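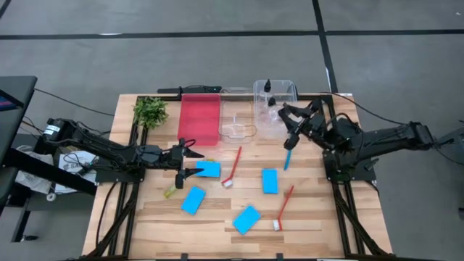 Light butcher-block tabletop and a blue sponge.

Home & Repairs > Kitchen > Wooden surfaces

Dark marks on butcher-block worktop near the sink, oil or sand first?
Posted by Teodora Bošković, Mapplebeck

Good evening to all. I moved into my flat in September and the kitchen has a worktop of butcher block, beech I think, but I am not certain of this. The previous tenant did not care for it much. Beside the sink are dark marks, nearly black, the largest of them is the size of a saucer. The rest of the worktop is only dull and pale, and when I pass the hand over it I feel the grain standing up.

I have tried washing-up liquid and a sponge, then bicarbonate of soda left for one night under a damp cloth. The bicarbonate made the marks a little lighter at the border, but in the middle they are the same. After it the wood was rougher than before, so I stopped.

My landlord lives in Collinthorpe and has written that I may do what I want with the worktop provided that it looks better at the end and he pays nothing. A joiner offered to sand and oil the whole kitchen for 297 pounds, which is for me too much. I would like to do it myself, but I have never sanded a thing in my life.

What I want to know:

Must I sand the whole worktop or can I sand only beside the sink?
Which oil is suitable where one prepares food? In the shop I found mineral oil, "Danish" oil and something called hardwax, and the assistant told me they are all the same. I doubt this.
How long can I not use the kitchen?

There is also a small gap between the worktop and the sink where the old sealant has come away. I suppose the water enters there, but perhaps it is another subject. I thank you in advance for the patience, and please excuse my English.

3 replies — sorted by oldest

Skaltholm

just sand it and put oil. did mine in a morning and it looked fine. dont use olive oil it goes sticky and smells

Sturnmont

Hello Teodora. I am also writing in my second language, so between us we shall manage.

The black colour is very probably iron. Beech has little tannin, oak has a lot, but in both the water stays in the wood and if a tin or an iron pan was standing there, you receive a black stain. Sometimes it is mould instead. You can see the difference a little by the shape: a clean ring comes from a pan, a cloud with a soft border comes from water and mould.

Please repair the sealant before anything else, it is not another subject at all. Pull out the old one with a plastic scraper and let the gap dry. In my kitchen I waited 4 days with a fan standing on the draining board, and I washed the dishes in the bath, which my wife has not forgotten. When I sealed it too early, in the year before, the marks came back by Christmas.

For the sanding, I would do the whole worktop. If you sand only beside the sink you will have one light island and everybody will look at it. Start with 80 grit where the marks are, then 120 everywhere, then 180. Always go with the grain. A small electric sander can be hired, but by hand it is possible also — put the paper around a cork block and take pauses. Between 120 and 180, wipe the surface with a damp cloth and let it dry. The grain will stand up one more time and the last paper takes it down. This is the step I left out on my first attempt.

If the stain is still there after sanding, there is oxalic acid, sold as wood bleach. Wear gloves, glasses and a mask, keep the window open, follow what is written on the packet and rinse very well. I have used it one time only and it worked on the ring but less on the cloud.

About the oils, you are right to doubt the assistant. Mineral oil never hardens, so it is good for chopping boards but beside a sink it washes away and you must repeat it every month. Danish oil is a mixture and every maker has his own recipe, so read on the tin if it is safe for food when cured. Hardwax oil costs more but resists water best. I took hardwax and put 2 thin coats, with 12 hours between. Thin means really thin: what is still shining after a quarter of an hour must be wiped off.

You can walk in the kitchen and make coffee the next day. For wet cloths and hot pans wait a week or longer, the tin will say.

One warning. Oily rags can begin to burn by themselves when they lie in a heap. Spread them flat outside to dry, or put them in a bucket of water.

Teodora Bošković

Thank you both, and Sturnmont especially. I looked again with a torch and it is a cloud, not a ring. Yesterday I pulled out the sealant, and the wood behind it was soft in one place, the length of my thumb. I will let it dry and write again when I know if it is only the surface. Does somebody know whether a soft place like this can be filled, or must a piece be cut out?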